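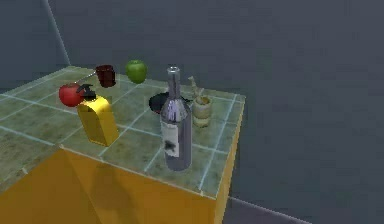

Clistetti › Simulation Cells › Clumard Virtual Cell › Setup and Upkeep

Clumard Virtual Cell, Tabletop and Room Set

The Clumard is a simulated manipulation cell supplied as a scene package with a controller profile. It loads into the Zarwood physics runner, version 3 or later. Older runners open the files but ignore the contact settings.

Setting up

Load the room first, then the counter, then the objects. Leave the arm profile unloaded until the objects have settled. With the default step rate this takes 400 steps. Lock the wall and floor bodies before loading the arm – a free wall body will drift and take the base frame with it.

Doors are separate bodies with their own hinge joints. Set the joint limits in the room file and leave the door meshes alone. If a door creeps when no force is applied, raise the hinge damping one notch and reload.

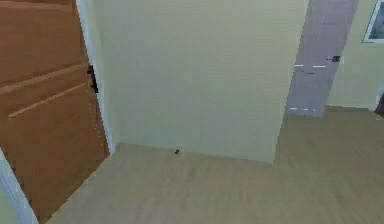

Room set with the wooden door open and the grey door set back on the right.

Routine checks

Run the collision check after every change to the object list. Objects that start in overlap are thrown clear on the first step, and the log shows fault 39. Clear it by raising the start height of the last object added and running the settle stage again.

Thin handles and rods need the fine collision mesh. The coarse mesh is adequate for bowls and boxes. Rebuild the mesh cache after each update to the runner, and once every 600 resets on cells that run unattended.

Repairing a damaged scene file

Restore the object list from the backup folder, then the joint file. Do not mix joint files from different releases. If the arm starts with its base below floor level, the room file has been loaded twice; remove the second entry and restart. 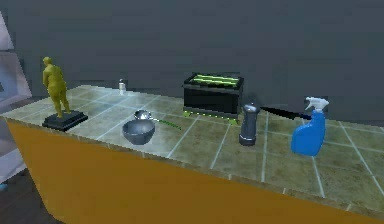
Mudaliar writes that fault 39 kept coming back on their cell until the mesh cache was deleted by hand, as the rebuild command had left the old files in place. The settle stage then ran clean – with the start heights unchanged.

Supplied with: scene package, controller profile, joint files, mesh tool.
Page updated: Saturday, February 16, 2019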